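Minutes of the Editorial Meeting, Vunel Books
Nov 16, 2018

Present: the fiction editor, the series editor, the rights manager, the designer, and the author of Grotetia (by telephone).

1. Minutes of the previous meeting

The minutes were accepted with one correction. The name of the submarine in the second Kuvby novel is written with one t in all places, including the back cover.

2. Kuvby series, book four

The series editor reported that the manuscript has arrived and is longer than was agreed. The story begins with the loss of a cargo plane over the Barents Sea and follows the rescue crew for four days. The editor finds the first part very strong. The middle part, where the crew waits on the ice, repeats information which the reader already has from book three.
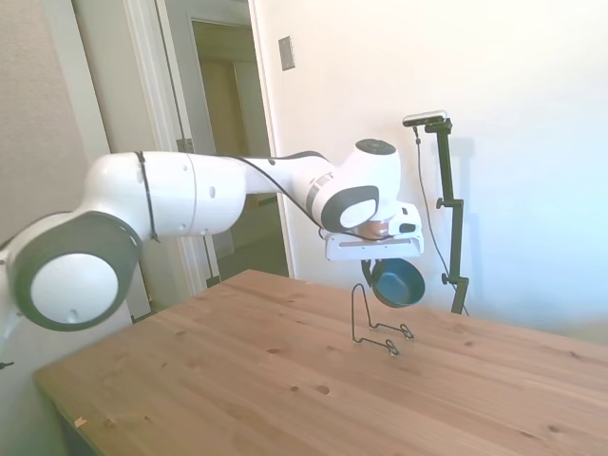 It was agreed to ask for cuts in chapters 11 to 16. The scene with the radio operator shall stay, as early readers of the series have always liked this character. The rights manager asked if the real name of the naval base can be used. The series editor will change it to a made-up name, as it was done in the earlier books.

3. Grotetia

The author explained the changes in the second draft. The traitor is now known to the reader from chapter 5, but the captain learns it only near the end. The author believes this gives more tension than a surprise. The fiction editor agreed in general, but was worried that the captain will look foolish if he misses too many signs. 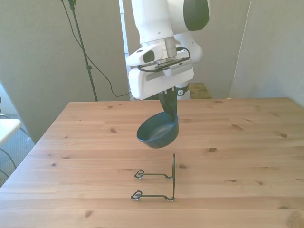

Martinelli had read the draft twice and was of the opinion that the captain does not look foolish at all, only tired, and that one more page about his lack of sleep would be enough. The author accepted to write this page. Martinelli also asked that the torpedo chapter be checked by a person with navy experience, and the meeting supported this.

The title was discussed again. The designer would prefer a shorter one for the cover. The author wishes to keep Grotetia, which is the name of the island in the book. No change was made.

4. Sales and reprint

Book three of Kuvby has sold 1,834 copies in paperback. There are 199 copies left in the warehouse. A reprint was approved, with the corrected map at the front. The electronic edition will have a lower price for up to four weeks in December. 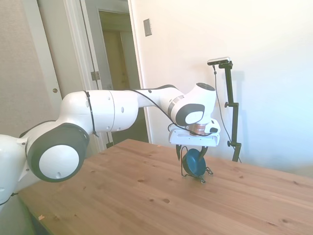 White robotic arm at a light wooden table.

5. Other matters

The jacket text for Grotetia gives away the ending in its last sentence. The fiction editor will write a new one and send it to all before the next meeting.

The next meeting will be held in December. The date will be sent by e-mail.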